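Back at the kitchen table with the notebook and a pot of tea, and I had better write this down before it all runs together in my head. Vimala Acharya wants our equipment plan for March, and she wants it to fit on one page, which will be a struggle for a rambler like me.

The big question is grippers. Sumathi Kamath has her heart set on the Flamari (and I do see why, she has waited so patiently), but it comes in at 1745 and that is before a single spare finger. The Dankwa one is 600. For the price of one Flamari I could have 2 of those and still have change for cables, clamps and a decent heap of towels. Ajith Poduval thinks we would regret it by summer. He may be right, bless him, he usually is about bearings!

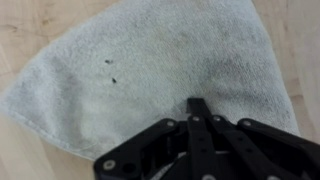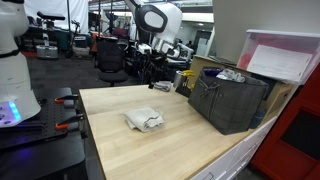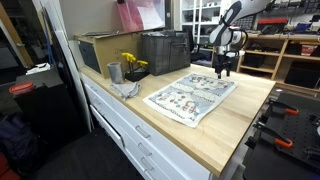

Cloth and a wooden surface, and an arm hanging down from above in the last two.

I keep coming back to folding, as that is what the money is meant to be for. Soft things are such a trial, and I would dearly like us to have enough cloths to put a fresh one out whenever we please – Chandrasekhar Devadiga found a seller who does them in bales of 43, an odd number if ever there was one, but the price is kind. I have put down one bale. Perhaps it ought to be two. Then there is the service cover from Ereck, which I read through twice on the bus and still couldn't say whether it includes the wrist.

I rang Thirumalai Salian after supper to ask if the old budget line for repairs could be carried over, and we talked for ages, mostly about his garden. He thinks it can, if I ask nicely and ask early. So the Dankwa goes in pencil for now, with the Flamari underneath and a question mark beside it. I must ring Ereck in the morning about that wrist.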